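**Do we need a marked zone around a two-armed unit if it only works at one table?**

Asked in Workplace Safety > Automation

We have a two-armed unit with five-finger hands at our Flirkamden site. It stands at one table and handles molded trays. It doesn't drive around during a run. My supervisor says floor marking is only for mobile units and big fenced cells. I was told something different at my last job. We have 19 people on the shift and most of them walk past it to get to stock. Who is right? Also, is there a rule about what can be stored next to it?

**Answer 1** (accepted)

Mark it. Whether the base moves is a separate matter. What you mark is the farthest the arms can get, plus whatever margin your risk assessment gives you. For industrial robots start with ISO 10218 and check which edition your site works to. Your supplier should have a reach drawing. If they don't, ask for one in writing.

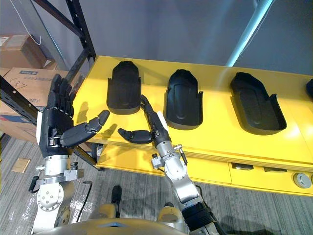

Storage is the part most sites get wrong. The general practice is that anything people need during a run goes outside the reach line, and anything inside the line stays put until the unit is stopped. Open shelving right beside the work table, with cardboard boxes on it, is the usual trouble spot, and a loose cable hanging next to a box is something I would write up. Either move the rack or make it a rule that boxes are pulled only at a stop. Check the floor too. A flat card or tile on carpet is enough to slip on.

At Grovora we put tape down at the reach line and a second line 40 inches further out for foot traffic. That number came from our own assessment, so don't copy it.

— Lucinda Calloway

**Answer 2**

Agree with the above. I'd add that the line is no use if the e-stop is inside it. Ours was. We moved it in March and redid the training for all 37 operators. Took 4 shifts.

**Answer 3**

We have a Juntunen unit and never marked anything, no problems so far. Ask your insurance people I guess. Cleltach sells floor tape that sticks to carpet if you need it.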